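My Filter Ate the Wood

Thursday, January 2, 2025

I spent the last working days of the year arguing with a depth filter, and the filter won on points.

Some background for the two of you who read this. Plunis is the little tool I wrote to go through gripper recordings and throw out the ones where tracking fell apart. It looks at each clip, counts the features it can hold on to, and if the count stays under 400 for too long, the clip goes in the bin. Simple. I was proud of it. I gave it a progress bar.

Then I ran it over a batch of 2,000 clips and it binned nearly everything shot on a wooden surface. Sylvie Poirier, who reviews my code and has never once used an exclamation point, left a single comment: "Does it hate wood?"

It does hate wood. Wood grain is a terrible thing to show a feature matcher. Every line looks like the line next to it, so the matcher grabs one, loses it, grabs its neighbor and reports that the gripper has teleported half an inch to the left. My outlier check sees the teleporting and throws the match away. Do that to enough matches and you have a clip with no features, in a room full of perfectly good texture. 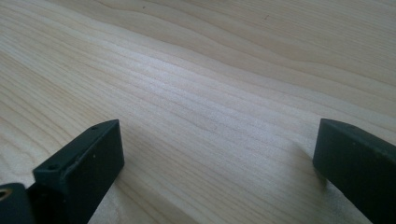
Glare makes it worse. A shiny band stays with the light while the grain slides along underneath it, so now two sets of features disagree about who is moving. The fingers, meanwhile, never move in the image at all unless they open or close, and the matcher adores them. Left alone, it will happily conclude that the whole rig is bolted to the planet.

So the new version masks the fingers first, then leans on the inertial data for 30 frames before it's allowed to panic. I called that branch Umus, for reasons that made sense at midnight. It keeps most of the wood clips now. It has also started keeping a few that are plain garbage, and Sylvie has found 2 of them already. I expect a comment.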